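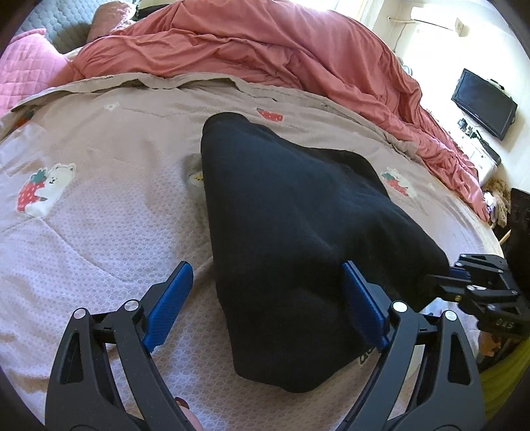

Duria Software Meeting -- Minutes
Meeting date: June 8, 2020
Held by video call. Perception, planning and tooling were all represented. The Clilitz office joined after item 1.

1. Minutes of the last meeting

Approved with one correction. Under "Logging," the text said the replay tool drops frames when the disk is full. It drops them when the write queue is full. The disk had plenty of room. The entry will be changed in the shared copy.

2. Cloth segmentation

Perception reported on the check set of 100 clothing episodes. With the current model, the mask stayed on the right garment from start to finish in 86 of them. Most of the remaining episodes have a dark garment lying on printed fabric. Prints that are half covered by the garment get pulled into the mask, and the outline then jumps when the cloth moves. Strawberry prints on a light background were mentioned as a repeat case.

The second problem is black cloth near black gripper links. The model sometimes runs the garment mask straight up the finger. Planning asked whether the blue pads could be used as an anchor, as they are easy to find by color and the links always sit in a known place relative to them. Perception thinks so and will try masking out the gripper first, before the garment step runs at all.

There was a longer discussion on whether white lettering on a black garment should be filled in afterward or learned. No agreement. Filling in is quick but also closes real gaps between folds. Left open until there are numbers for both. 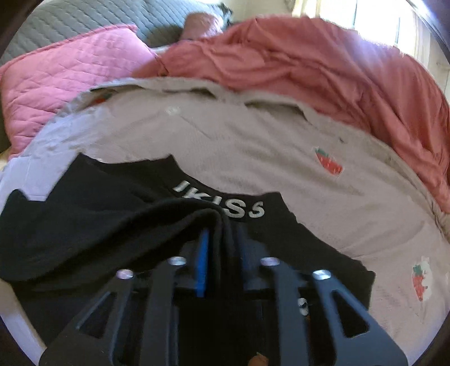

Minutes recorded by the Duria tooling desk, Drutlow

3. Jaw width estimate

The width estimate is still read from the pad positions in the image. It is good when both pads are in clear view and poor when a fold of cloth rises between them. On the same check set, 47 episodes had at least one stretch where the estimate froze at its last value without raising a flag. Everyone agreed the missing flag is the worse fault. Control would sooner have no value than an old one.

Decision: the estimator will return "unknown" when its confidence falls under 80 percent. Control will hold position on "unknown" and write it to the log. The threshold goes in the config file and stays out of the code.

4. Two-gripper timing

When a second gripper holds a corner of the garment, the planner needs both streams on one clock. At present each stream is stamped by its own process and lined up later by the Ateş sync script. The script works on short episodes. On long ones it drifts, and the planner then sees one gripper closing on cloth that the other stream still shows lying in a different place.

Clilitz offered to move the stamping into the capture process. Tooling supports this, but wants the old script kept until the December release so that older episodes can still be opened. Agreed.

5. Grasp labels

Planning asked for a separate label for "pinched fold" and "pinched corner." They are one class today, and the planner picks a poor next move after a fold because it expects a free edge. Perception agreed to add the label going forward. Relabeling old episodes was not agreed -- tooling has to look at the cost first.

6. Replay viewer

The new build opens both gripper views side by side and keeps them in step when scrubbing. Reported faults: the mask overlay is one frame late, and the viewer closes without warning if an episode has no mask file. The overlay fault will be fixed first.

7. Actions

Perception: gripper mask ahead of garment mask; compare fill-in and learned handling of lettering; add the fold label.
Control: handle "unknown" width and log it.
Clilitz: stamping in the capture process, draft for review.
Tooling: viewer overlay; cost of relabeling; correct the previous minutes.

8. Other business

The build machine in Drutlow needs a restart after the driver update. Tooling will post a notice in the channel before doing it. Jobs still in the queue at that point will have to be submitted again.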